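4.2 What we learned from the bedding

I'll start with the sheets, which gave us more trouble than anything else in the study. When we planned the Koritz sessions I figured the cloths would be the hard part (all those corners!) and that a sheet on a mattress was just, well, a background. Wrong. A sheet has a mood of its own. You smooth one side, the other side bunches up, and by then the fold you made a minute ago has relaxed into something you'd be embarrassed to call a fold.

We follow Sadeghi in calling a piece "settled" when it keeps its outline after you let go of it. That works fine for small, thick cloths. Fold one into a pad and it mostly stays a pad, and you can set it down on pretty much any surface you like. It works much less well for big thin pieces, where the outline depends on what's underneath. We ran 13 sessions at the Rasunis rooms in February, and I rewrote our notes on sheets after 2 of them, which tells you how good the first notes were.

The thing I'd missed was the edge between covered and bare mattress. A quilted top is smooth but it has a stitch pattern, and the sheet next to it has creases going every which way, so the two halves of a bed behave like different surfaces even when they're both white. Figure 3 shows that kind of half-made bed, with a folded orange cloth lying on the sheet. Color helps here. White on white is miserable to score, and I'd pick a bright cloth every time.

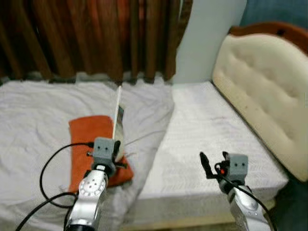 Figure 3. Folded cloth on a rumpled sheet, with bare mattress to the right.

Tesus, reading an early draft of this section, objected that a creased sheet is still a perfectly usable sheet, and that people who make beds every day would laugh at our scoring. Fair enough! We had been marking a bed down for every wrinkle we could find, and we've now dropped that in favor of asking whether the sheet reaches where it should and lies flat enough to sleep on. The old scores are kept in the appendix so that anyone who likes wrinkles can still have them. Cloth scores didn't change, and Section 4.3 picks up with those, beginning with the rounded corners that our outline measure keeps reading as bad folds.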